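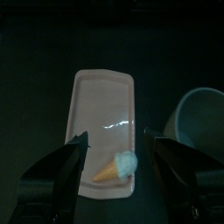
The wrist camera's view at the second demo station, with the toy cone in the pink tray.

Lanavix opened its Norkero workshop to visitors in June, and I went for the afternoon session. The company sells a tabletop arm kit to colleges and small labs, and it had set up working stations so people could try one before asking for a quote. I run a teaching lab with a small equipment budget, so I was mainly there to see what the kit does out of the box and what has to be bought later.

The workshop is on the ground floor of a former printing plant. Parking is behind the building and the sign for it is easy to miss. Visitors check in at the front, get a badge, and can walk between stations without a guide.

The kit is called Jallura. It comes as an arm, a two-finger gripper, a wrist camera, a controller box and the software. The first station covered assembly. Staff had a kit laid out in its shipping foam and bolted it to a bench while we watched. The base needs a solid table and four bolts. The cable from the wrist camera runs along the outside of the arm in clips, and I would want to check those clips after a semester of student use.

The second station was the one I spent the most time at. It had a dark tabletop, a shallow pink plastic tray, a light blue piece of tableware and a toy ice cream cone with a fuzzy blue scoop. Visitors could drive the arm with a hand controller and follow along on a monitor showing the wrist camera feed. Both fingertips stay in view along the bottom of the picture, which helps a new operator line up on an object. The fingers are matte black and come to a point, so against a dark table they are harder to make out than they need to be. The glossy tray also throws back a bright streak from the lights. I asked if exposure can be locked. It can, from the settings page, but the setting has to be entered again after a restart.

My first attempt at the cone knocked it against the rim. The second picked it up by the scoop. The controller has a slow mode that I would leave on for students. There is a small delay between the hand and the arm, and I stopped noticing it after a few minutes.

Recording is built in. One button starts an episode and the same button ends it, and the file saves the camera feed along with joint positions. The station had logged 337 episodes by the time I sat down. Playback worked on the same screen. Export to a plain folder is included in the base price, which I had expected to be an add-on.

The other kit on show was from Mansour, a partner firm that makes replacement fingers and mounts. Its soft fingertips fit the same gripper and are sold in pairs.

Lanavix quoted a school price of $2,000 for the software and support plan, covering 2 seats for 2 years. The arm is priced separately and the sales desk would only give that figure in a written quote. Spare fingers are in stock. Spare wrist cameras had a waiting list.

I have asked for the written quote and a loan unit for the fall. Coffee was free, and the last session ended at 4:30 p.m.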